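Home | Reviews | Switches and Controls | Power | Archive

Laaksonen single-station push-button box, green

The Laaksonen box is a surface-mount housing with one push button, sold through Utico for bench and light workshop use. I bought two in October to replace a pair of Bullell stations whose lids had cracked at the screw posts. One went on the start circuit of a small dust extractor. The other stayed on the bench for testing.

The housing is white plastic with rounded edges, and the lid is held by four cross-head screws, one near each corner. They thread into molded plastic posts. On the Bullell this was the failure point, so I removed and refitted the lid 18 times by hand and checked the posts under a magnifier. No whitening or stripping was visible. I would still keep a power driver away from it.

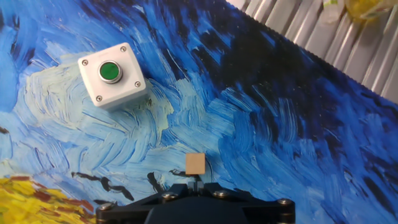
The green cap is glossy and sits inside a thick silver-colored bezel. The bezel keeps the cap from being pressed by a flat object leaned against the box, although a sleeve or a knuckle will still do it. Travel is short, with a definite click. The action is momentary. If you need a latching button, order that version separately; the two share a housing and the listing does not make this obvious.

For a repeat test I pressed the bench unit 1000 times over two evenings with a meter across the contacts. It closed every time. Contact resistance at the end matched the starting value within the resolution of my meter. Trinidad Cáceres, who shares the workshop, ran the same test on the older Jatus button and had three missed closures, all in the first hundred presses.

Wiring space is the weak point. The box is deep enough for the switch body and two conductors, but a second contact block leaves very little room to bend the wire. Strip short and dress the leads before tightening the terminals. The instruction sheet gives no strip length.

Cleaning is simple. A damp cloth removes pencil and grease from the housing. The cap shows fingerprints and the bezel shows them more.

Uzma Dhanial asked whether it would suit an outdoor gate. I would say no. The lid on mine has no gasket, and the sheet gives no sealing rating.

I would buy it again for a single indoor control. For two circuits, choose a larger box.

Contact | Copyright Bench Notes | Back to top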